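Notebook, coastal sediment group
June, started 8:40 am

Picking up from the Bedasel cores. Vikas and I finished splitting the last of them yesterday afternoon, so all 7 are open, wrapped and on the cold room shelf, top end to the left. Core 4 has a gap near the middle where the liner cracked. I marked both sides of the gap with red tape and wrote the depth on the tape. Please leave the tape on.

Grain size runs: the sieve stack is back from cleaning and the 63 micron mesh looks fine under the hand lens. Rekha checked it against the spare. We are going ahead with wet sieving for the top sections and keeping the dry method for the sandier stuff lower down. Mohit wanted to do everything wet so the numbers match, but the sandy sections gave us the same answer both ways in the spring test, and dry takes half the time.

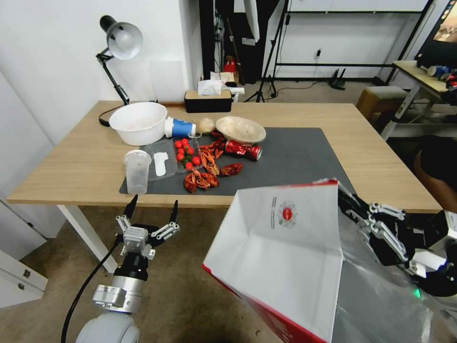 Muffle furnace was set to 550 and read 541 on the outside probe after two hours. Same offset as last month. I left the setting alone and wrote the probe reading in the burn log. Crucible 52 has a chip in the rim. Reweighed it empty and changed the tare in the sheet. If you have an older copy of the sheet open, close it and get the new one before you enter anything.

Loss on ignition for core 2, top five sections, all done. The second section came out high again. I suspect root material. Michalis thinks it's the old marsh surface and wants to see whether it turns up in cores 3 and 5 at the same depth. Both are possible. Setting aside a bit of each for him to pick through.

11:15. Call with Ifor about the university's seed grant report. He needs from us:

- one paragraph on what was done at the Yadav creek site
- the sample count, which is 600 logged so far including the duplicates
- a list of students who worked on it and for how long
- anything submitted or in draft

I said we could get him the paragraph and the count this week. The student hours have to come from Rekha. He also asked for a sentence on "impact on the region" and I told him I would think about it. The tide gauge work with the town is probably the best thing to mention.

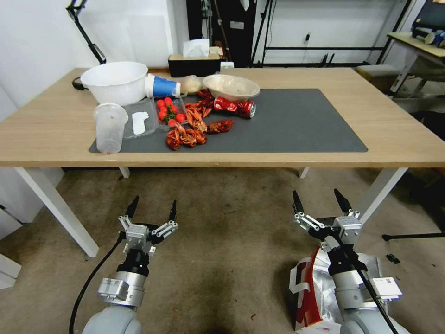 Table with the dark gray mat, white bowl at the back corner.

Afternoon. Logger from the creek mouth came in with 2134 readings on it, fewer than expected. The record stops early and the battery was flat when Mohit opened it. Salinity looks sensible up to that point. Temperature has a few spikes at low tide that I would throw out, when the sensor was likely in air. Raw file is saved untouched in the Stoltus folder. Cleaned version goes next to it with "c" at the end of the name, as before.

New batteries are in. Vikas will put the logger back on the same post, same height, and take a reading by hand when he does it. He should note the time on his phone and not the boat clock, which is still off.

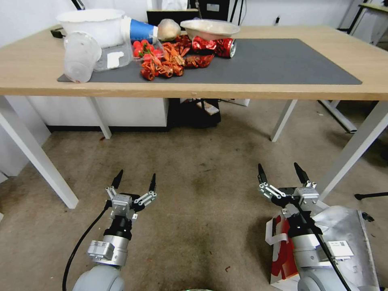 Isico quoted us for the replacement core liners. Price is up from last time and shipping is separate. I asked for a second quote with the shorter length, as we cut them down anyway. Waiting on that before I fill in the purchase form.

Left to do:
Burn cores 3 and 5, top sections first.
Dry weights for the duplicates in tray B.
Draft paragraph for Ifor.
Ask Michalis if he wants the shell pieces from core 6 kept whole. If he does, they can't go through the sieve.
Label the blank vials.

Furnace off at 5:20, door left shut overnight. Tray B is in the drying oven at 105, note taped to the front.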